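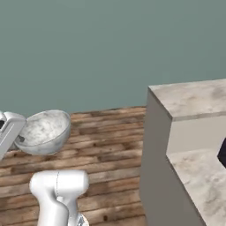 Lertchai Siriwan thinks the old town walk should start at the harbor and end at the market, and that we have had it backwards since the first draft. Most of the guides agree with him. Visitors come off the ferry at the harbor, and under the present plan they have to climb to the market before they see the first sign. We have changed the route to suit, and this report uses the new order throughout.

Progress on the Druria Old Town Walk, second period, March

Route and signs

The walk has 23 stops. The text for all of them is finished and has been read by the town archive, which asked for changes at four. Three of those were spelling. The fourth was the date of the customs house, where our text followed the old guidebook and the archive has the building permit. We have used the archive's date.

Sign posts are in the ground from the harbor steps as far as the chapel. The stretch above the chapel is held up by drainage work on Jellier Lane, which the town expects to finish before the summer season. Until then walkers will be sent by way of the lower square. It adds a few minutes and misses the dyers' houses - a pity, but the lane is not safe with the paving up.

The sign maker, Covent, delivered the first batch on time. Two panels had the English and Thai text swapped between stops and were sent back. The corrected panels are here and will go up with the next batch. We were not charged for them.

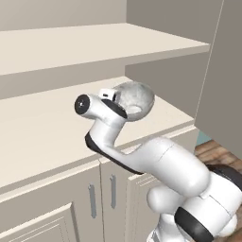 Printing of the folding map is on hold until the detour is settled. We would rather hand out photocopies for a month than have boxes of a map that shows the wrong way up the hill. The printer has agreed to keep the quoted price through the end of the period.

Guides

Four guides have completed the training walks and can lead groups on their own. Vichien Nilsuwan has taken over the schedule and answers the phone in the mornings. Groups leave from the harbor steps at 9:30 a.m. Afternoon walks were tried and dropped, as the upper streets have no shade after lunch.

Dai House, at the top of the walk, has agreed to open its courtyard to guided groups. It remains closed to people walking on their own, and the sign at that stop says so.

Spending

Spending is within the approved budget. The sign line is underspent because the upper posts have not been set, and we ask to carry that amount into the next period. The map line has not been touched.

Next period

Set the remaining posts once Jellier Lane reopens. Print the map. Replace the handrail at the harbor steps, which the town has agreed to pay for if we arrange the work.

We use cookies to remember your settings. Accept / Manage

Comments

Marguerite: Will the guided walk go by the lower square too, or only people on their own?

Walk office: Both, until the lane is open again.

T. Oakes: Glad to see it starting at the harbor. Is there anywhere to leave a suitcase near the steps?

Walk office: The ferry office takes bags until 5 p.m.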